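机器人什么时候能替我收拾茶几

我家茶几上常年放着一层东西。遥控器两个，一个管电视，一个管那台早就不怎么开的音响；半包饼干，袋口拿夹子夹着；孩子的发卡，我的眼镜布，一本看到一半扣着放的书。每天晚上睡觉前我都要花几分钟把它们归到各自的地方去，第二天傍晚它们又全回来了，像约好了似的。所以这几年只要有人跟我说家务机器人快来了，我第一个问题永远是：它会收茶几吗？

问得多了，朋友都烦我。有个做工厂设备的老同学在饭桌上跟我说，你这个问题太小了，人家现在都在讲叠衣服、做饭、照顾老人。我说你先别跟我讲照顾老人，你先让它把我的眼镜布放进眼镜盒里。他夹了一筷子菜，没接话。

我不是反对机器人，恰恰相反，我大概是我们小区最早买扫地机的那批人。第一台是个圆饼，撞墙撞得我心疼踢脚线，第二台会认路了，还会自己回去充电，我逢人就夸。现在家里用的是第三台，牌子叫Cillia，晚上它出来转的时候，我会把脚抬到沙发上给它让道，心里还有点过意不去（真的，我对它比对我家猫客气）。可是你仔细想想，扫地机干的活是什么呢？地是平的，东西是脏的，脏东西一律吸走，不用问这是谁的、要不要留着。它唯一要做的判断就是前面有没有挡着。这活适合机器，早就该归机器。

收茶几就是另一回事了。你得先看出来那是个什么，再决定它该去哪儿，再想怎么拿。怎么拿这件事，我们人从来不觉得是个问题，手一伸就过去了。遥控器是捏两边，书是从底下托，饼干袋子你得捏住封口那头，捏错了就撒一桌。我有一回专门盯着自己的手看，看它怎么把一张薄薄的购物小票从玻璃台面上拿起来：先用指肚把它蹭到桌边，等它探出去一截，再用拇指和食指夹住。这一套动作没人教过我，我也说不出是什么时候学会的。换一个夹子来干，光把小票弄起来就够它忙活一阵。

玻璃茶几还特别坑。我表妹在一家做仓储自动化的公司上班，公司叫Stockdale，她跟我讲过，摄像头最怕的就是反光的东西。灯在桌面上照出一团亮，机器得知道那不是个盘子；自己的胳膊也会映在里面，黑乎乎的一条，它还得知道那是自己。我听了直乐，后来有天晚上我坐在沙发上，灯开着，低头一看，桌面上果然有一个圆圆的灯影，我要是没在这个家里住过，说不定也会伸手去拿。

所以现在很多人先在电脑里练。搭一间假房子，沙发、餐桌、冰箱、楼梯都摆好，让机器人在里头一遍一遍地抓东西，抓掉了也不心疼，地板也不会砸坏。我觉得这个办法挺聪明的，比让它来我家练强多了。

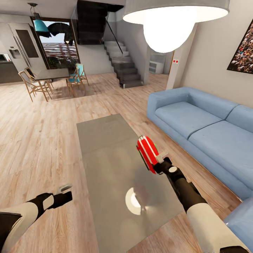
屋子漂亮有什么用，我妈家的客厅你让它进去试试，连转身的地方都没有，这是一位叫“南窗”的读者给我的专栏留的言。她还说，她妈妈的茶几底下塞着两摞旧报纸、一个泡脚桶和一箱舍不得扔的玻璃瓶，哪家公司敢拿这样的客厅去测，她就敢掏钱买。

这段话我看了好几遍，越看越觉得她说到点子上了。电脑里的客厅再怎么摆，也是有人替你收拾过的。椅子围着桌子站好，地板上干干净净，茶几上方就那么一件夹在机器人手里的东西。真实的家呢，是一层一层长出来的，去年的东西底下压着前年的。我妈也是，她有一个铁皮月饼盒，里面装的是针线、纽扣、一把不知道开哪儿的钥匙，还有我小学的校徽。你跟机器人说“把月饼收起来”，它收得对不对呢？

当然也会有人替机器说话，我自己就常常替它说话。你不能拿最难的家去考它，就像不能拿早高峰的路口去考一个刚摸方向盘的人。先会拿一个红色的东西，再会拿十个颜色不一样的，再会在乱糟糟的一堆里拿出你要的那一个，总得有个先后。这我同意。我不同意的是有些人把第一步拍成宣传片，配上温馨的钢琴曲，让我妈以为年底就能买到。

说到年底，去年十二月我还真去看过一次演示，在一个叫Skarkport的展厅里。展台上一台双臂的机器人在收拾餐具，旁边围了一圈人举着手机。台上16件东西，碗、杯子、勺子什么的，它收了40分钟。你别笑，我是从头站到尾的，脚都站麻了。它每拿一件之前都要停一下，好像在想，然后胳膊慢慢伸过去，慢慢合上，慢慢提起来。中间有一只杯子它换了好几个角度才夹住，夹住的那一刻周围居然有人鼓掌，我也跟着鼓了，鼓完才想起来，我闺女四岁的时候收自己的饭碗，我好像都没给她鼓过掌。

可是那天我最大的感受不是它慢。慢其实不要紧呀！我白天上班，家里空着八九个小时，它哪怕花一下午收一张茶几，我回来看见的还是一张干净的茶几，我照样谢谢它。要紧的是旁边一直站着一位穿工作服的小伙子，手里拿着个平板，眼睛一刻没离开过那台机器。有两次他往前走了一步，又退回去。我心想，要是我买一台回家，还得坐在旁边看着它，随时准备往前走一步，那我不如自己收了。请过小时工的人都懂这个道理，需要你盯着的帮手，等于给你多派了一份活。

车间里的情况好一些，但也没有外面传的那么神。我那位老同学的厂子叫Clavgate，做塑料收纳件的，他带我去看过。注塑机旁边的机械臂确实厉害，取件、翻面、放上传送带，一个动作一天重复不知道多少遍，从来不走神。可是走到包装那一段，还是一排大姐坐在那儿。我问怎么不换机器，他说换过，盖子和盒子得对着扣，有时候料软一点，有时候毛边多一点，大姐手指头一按就知道，机器按下去不是没扣上就是给压裂了。后来那台机器挪去贴标签了，贴得挺好。

我觉得这个“挪去贴标签”特别说明问题。厂里可以这么办，活是可以拆的，机器能干哪一截就给它哪一截，传送带可以为它挪位置，灯可以为它换，连零件都可以改个形状让它好抓。家里不行。我总不能为了它把茶几换成哑光的，把我妈的月饼盒贴上标签，规定全家人的眼镜布只准放在左上角。（我承认，最后这条我试过，坚持了两天。）

那到底还要等多久呢？每次写到这儿都有人要我给个数。有人跟我打包票说2年，也有人说20年都悬，两边都说得斩钉截铁，都比我懂行，我就更不敢说了。我自己的看法是，它会一件一件地来，来得很不起眼。可能先是一个只会把碗从水池放进洗碗机的胳膊，固定在台面边上，模样不好看，还占地方。然后是一个只会从烘干机里往外掏衣服的，叠不叠另说，掏出来就行，冬天掏床单那一下谁弯腰谁知道。等到哪天它能在我家客厅里自己走过来，把桌上的东西拿起来，看一看，又放下了，因为它看出来那本书我还没看完，那才算是会收茶几了。

最后这一步，我猜难的已经不在手上。我先生跟我过了这么多年，手没有任何毛病，到现在还会把我扣着的书合上，整整齐齐放回书架，书签也不夹。你跟他讲，他说桌上不是干净了吗。

所以我现在的标准放低了一点。谁家的机器能把饼干袋子夹好，不撒，放进柜子里，我就去排队。颜色随便，慢一点也没关系，别让我在旁边站着就行。扫地机今晚又要出来了，我得先去把地上那根充电线捡起来，上回它把线吞进去半截，是我趴在地上拿剪刀一点一点掏出来的。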